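Muestras que nadie usa: inventario y clasificación de muestras de cosmética en casa
Proyecto de asignatura, grupo Gradia. Wubit Tamiru, Amanuel Belay, Noemi Kowalczyk

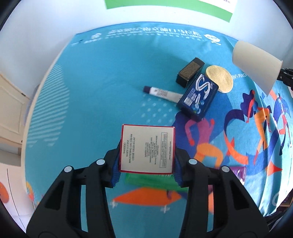
Fig. 1. Muestra de Shiseido White Lucent (Brightening Gel Cream), cajita blanca con borde rojo. Mesa de clasificación.

1. Punto de partida
Casi todo el mundo tiene un cajón con muestras. Sobres, cajitas, tarros mini. Queríamos saber qué hay dentro y si se puede ordenar con un sistema sencillo. Recogida en agosto, entre familiares y compañeros de clase. Total: 213 piezas de 14 hogares.

2. Material
Un mantel turquesa de un maratón (Pukou, lo pone en el borde) con corredores de colores. Sirvió de superficie de trabajo. Problema: muy estampado, los sobres pequeños se pierden encima. Para otra vez, tela lisa.
Además: etiquetas, dos cajas de zapatos, hoja de cálculo. La plantilla es de Noemi.

3. Cómo lo hicimos
Pieza por pieza. Se lee la cara impresa y se apunta marca, línea, tipo de producto, idioma del envase y si lleva aviso de muestra. La de la fig. 1 es de las fáciles: marca, nombre en inglés y en francés (Creme Gelee Eclat), direcciones de Tokio, Nueva York, Europa y Singapur, y el recuadro "SAMPLE / NOT FOR SALE". Eso sí, el recuadro en letra minúscula, hay que acercarse mucho.
Lo que no es muestra (esponjas, por ejemplo) va a un grupo aparte, "accesorios". Al principio lo mezclabamos todo y hubo que repetir la primera tanda.

4. Resultados
- Crema y gel facial, el grupo más grande con diferencia.
- Perfume, segundo. Casi todo en cajas de cartón.
- Caducidad: muchas piezas sin fecha legible. Quedan como "sin dato".
- El aviso de no venta cambia de sitio según la marca, a veces en el lateral, a veces en la cara principal.

5. Dificultades
Letra pequeña. Textos en idiomas que no leemos, ahí ayudó Bereket Mersha con el traductor del móvil. Y las categorias: ¿un gel crema es gel o es crema? Decidimos crema. Wondimu Ejigu no estaba de acuerdo y lo dejamos anotado en la hoja.

6. Pendiente
Repasar las piezas "sin dato". Separar caja exterior y envase interior en dos columnas. Subir la hoja definitiva a la carpeta del grupo antes de la entrega, 6 de septiembre de 2024.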